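The mug situation

I finally did something about the mugs. If you've been reading since the Villcombe apartment you know this has been coming, because I brought every single one of them with me when I moved and then had nowhere to put them. They've been living on the counter next to the toaster, two deep, and every time I wanted the one at the back I had to shuffle the whole crowd around before coffee. I am not good at anything before coffee.

So last week I gave myself 90 minutes and a podcast and got going. First came the sorting. I kept the plain ones and the big blue one from Duangkaew (the noodle place, they were selling them by the register and I have no willpower), and I let go of the ones with chips on the rim. Well, most of them. One has a tiny chip and it stays, don't argue with me.

Then the basket! I'd been looking at bamboo trays and those tiered stands, but I kept coming back to plain black wire mesh. It's open on top, crumbs fall through so it's easy to shake out, and I can see what's in it — which matters when you own as many mugs as I do. I wanted a rectangular one so it would line up along the wall.

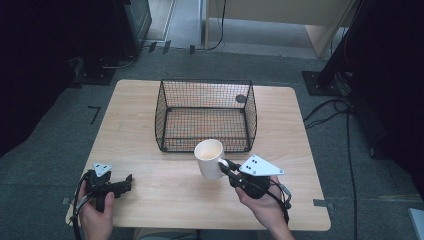 White mug and the wire basket, before any of the others went in.

My one rule so far is handles all pointing the same way. I tried just dropping them in any old how and they knocked together every time I pulled one out. Lining up the handles fixed most of it, and a folded dish towel on the bottom took care of the rest. I used an old Flendholm one that's gone soft from the wash.

I can't stack them in there, by the way. I tried, it wobbled, I took the top 2 straight back out. The overflow is in the cupboard over the sink for now, along with the travel cups.

Next up is the spice drawer, and I'm going to need a longer podcast. If anyone has a way to keep little jars from rolling, please leave it in the comments, I'd love to have it done by April.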